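Kastance Cabin Services Guide
Section 4: Setting up the muster list before embarkation

This section applies to small passenger vessels with up to 109 berths. It assumes that the voyage has already been opened in the purser's module (Section 3) and that all cabins have been allocated. Issued 2018-03-02. Replaces the August edition.

4.1 Before you start

You will need:
- the signed passenger list from the port agent
- the cabin plan for the vessel
- a purser or chief officer log-in
- the printed list of crew emergency duties

Caution: Do not open the muster list on 2 terminals at the same time. The second terminal will lock, and any entries made on it since the last save will be lost.

4.2 Creating the list

1. Log in at the reception terminal and select Voyage, then Safety, then Muster.
2. Choose the vessel. For the Villanueva, check that the berth total reads 109. If it does not, stop and return to Section 3.
3. Select Import passengers. The names appear in cabin order.
4. Compare the total at the foot of the screen with the port agent's list. Infants must be counted on both.
5. Select Assign stations. Cabins on the port side go to Station A, and those on the starboard side to Station B.
6. Open the list for each station and check that no station holds more than 60 persons, crew included.
7. Select Save draft.

Note: Passengers who join at Mukport are shown in grey until they have been checked in at the gangway. They are included in the station totals from the time of import.

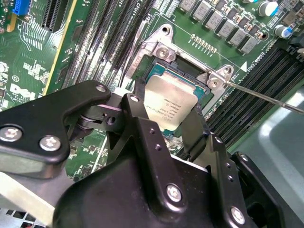
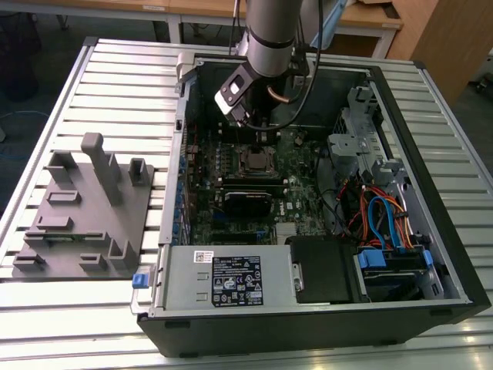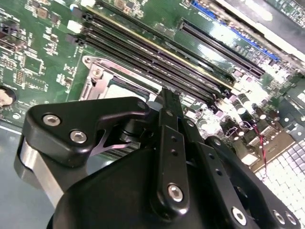 4.3 Changing a passenger's station

A station may be changed by hand, for example when members of one family have cabins on opposite sides of the vessel.

1. Select the passenger's name.
2. Select Move and choose the new station.
3. Enter a reason. The field will not accept fewer than four characters.
4. Reprint the cabin card. The old card must be collected and destroyed.

Passengers who need help on stairs are marked with the letter H. Do not remove this mark when moving a passenger - it is used to print the assistance sheet for the cabin crew.

4.4 Approval and printing

1. Ask the chief officer to review the draft. Only the chief officer's log-in can approve it.
2. When the status changes to Approved, print one copy for the bridge, one for reception and one for each station leader.
3. Sign and time each copy by hand.
4. Send the list to the shore office at Pidisham before the gangway is raised.

Caution: A list that has been changed after approval returns to Draft without a warning sound. Check the status line again before sailing.

4.5 Messages

Code 52 - Cabin without station. One or more occupied cabins have been left out. Repeat step 5 of 4.2.
Total mismatch - The imported list and the cabin plan differ. Check for late cancellations.
List locked - Another user has the list open. Ask that user to save and log out.

If a message remains after the list has been saved and reopened, contact Chelsea Sugden at the shore office. Requests for new log-ins go to Graham Oakley and must be made before the vessel leaves its home port.

Continue with Section 5, Gangway check-in.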